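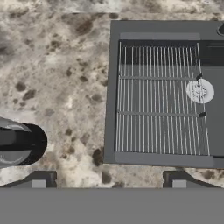
12/10/2021 – cahier d'atelier, cuisine simulée, poste évier

Relu ce matin la fiche « bonnes pratiques » que Signe Snorradóttir a fait passer au groupe. Je ne suis pas convaincu, et je le note ici tant que c'est frais. La fiche vient en gros du guide interne de Thoroddsen, écrit pour des cellules fermées avec un convoyeur et des pièces toutes pareilles. Chez nous il y a un plan de travail en granit moucheté et un évier avec une grille dedans. On peut recopier les règles telles quelles, elles ne diront pas grand-chose.

Règle 1. Distance minimale pince/surface

La fiche donne une valeur unique pour toute la scène. Laquelle prendre au-dessus de la grille ? Le dessus des fils ou le fond du bac ? Esben Bisgaard dit le fond, parce que c'est ce que renvoie le modèle de collision de Castik. Moi je dis les fils : c'est là qu'un doigt se coince. Personne n'a tranché et la fiche n'en parle pas. En attendant je mesure depuis les fils, et je l'écris dans l'en-tête de chaque essai.

Règle 2. Vue de poignet obligatoire

D'accord sur le principe. Mais la fiche laisse entendre qu'elle suffit pour valider une approche, et là je décroche. Vue du dessus, tout est plat, on ne juge aucune hauteur. Il faut les deux vues, enregistrées avec la même horloge. Sur les 669 essais du lot Ustow, les dossiers à vue unique sont ceux que j'ai dû relancer pour comprendre quoi que ce soit.

Règle 3. État de l'eau déclaré avant l'essai

La seule que je garde sans discuter. Robinet ouvert ou fermé, ça se note dans l'en-tête, pas de mémoire le soir. Je voudrais y ajouter la position du bras par rapport au jet. Pour Sinusik l'eau est un simple décor – aucune force, aucun contact – et un bras qui passe au travers n'est signalé nulle part. Un essai « propre » dans ces conditions ne prouve rien pour la vraie cuisine.
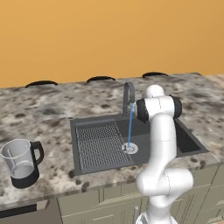 Règle 4. Zone dégagée autour du bras

« Dégagée » n'est défini nulle part. Un pichet de blender près du bord avant, c'est dégagé ou pas ? Signe répond oui s'il est hors trajectoire. Je veux bien, mais quelle trajectoire, celle prévue ou celle du coude quand le planificateur improvise ? Je propose l'enveloppe complète du bras, coude compris.

À faire
– demander à Esben la marge par défaut de Castik, et si elle a changé avec la dernière version
– réécrire la règle 1 avec deux hauteurs de référence
– relancer 7 essais robinet ouvert, contrôle du jet ajouté à la main
– ne pas signer la fiche avant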